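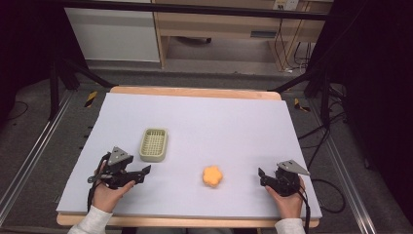 ## Where the Surkari washrooms stand, end of April

Hi Monique,

You asked for something short and readable this time, so I'm skipping the template (Aurélien has the spreadsheet if you want the budget lines) and just telling you how it's going. Mostly well! A couple of things have slipped, and I'll get to those.

The kits first, as that's where most of the grant has gone. We settled on the little green basket as the base of every set. It's plastic, shaped like a soap dish, with a raised rim and small square openings on the bottom and sides. We looked at three others and this one won because it sits flat on the narrow ledges we have at Surkari and the soap doesn't end up in a puddle. The orange flower sponge goes with it. I know you had doubts about the flower – you said it looked like something for toddlers – but the residents picked it over the plain one by a mile, and Perrine says people with stiff hands like having the petals to hold on to. She's the one in the washrooms every morning, so I'm going with her on that.

We ordered 500 sets. The sponges came on time from Boyer and the baskets came in two lots, the second one nearly three weeks late. I spent more of my month on the phone about baskets than I ever expected to in my working life. They're all in now, and the invoices went to Aurélien last week.

### What's been handed out

Three of the four floors have their sets. The top floor is waiting on the new shelves, which I'll come to. Gwenaël did the handouts room by room and took time to show people where everything goes: basket on the ledge, sponge in the basket after rinsing, flower side up so it drains. It took far longer than we planned (we'd put down two mornings, he needed five) but I wouldn't want to rush it next time either. A lot of people wanted to talk, and the sponge was a pretty good excuse.

We also kept back 50 sets as spares. Sponges wear out and baskets get dropped, and I'd like to get through the summer without another order. If you're okay with that, I'll leave them in the linen closet on the second floor, where Perrine can get at them.

### Shelves

This is the part that slipped. Osex was supposed to fit the top floor in early April. They came, measured, found out the tile is a different thickness from what was on the drawings, and went away again. The new brackets are on order. Obaidul has been chasing them and has a promise for the middle of next month, which I'd treat as a maybe. He has a cheaper idea using stick-on ledges, but we tried one in the staff washroom and it came down overnight, so I'm not keen.

### Money

We've spent what we said we would on the sets. The shelves are the open question. The extra brackets come to 1062 on the latest quote, delivery included, and that's over what we had left on that line. I'd like to move it across from printing. We had set money aside for a leaflet explaining the kits, and after watching Gwenaël do it in person I don't think anyone needs a leaflet. Could you let me know whether that's a simple yes from you or whether I have to fill in the change form? I'd love the simple yes.

### Next

- Top floor sets go out as soon as the shelves are up
- Perrine checks the first-floor sponges for wear and writes down how many need swapping
- Obaidul gets the bracket date in writing
- I talk to the Grurnano house, who have asked if they can copy what we're doing

On that last one, they have bigger washrooms and no ledges at all, so the basket may not suit them. I'll take a set over and see what they think.

Call me if any of this needs more detail. Mornings before ten are best.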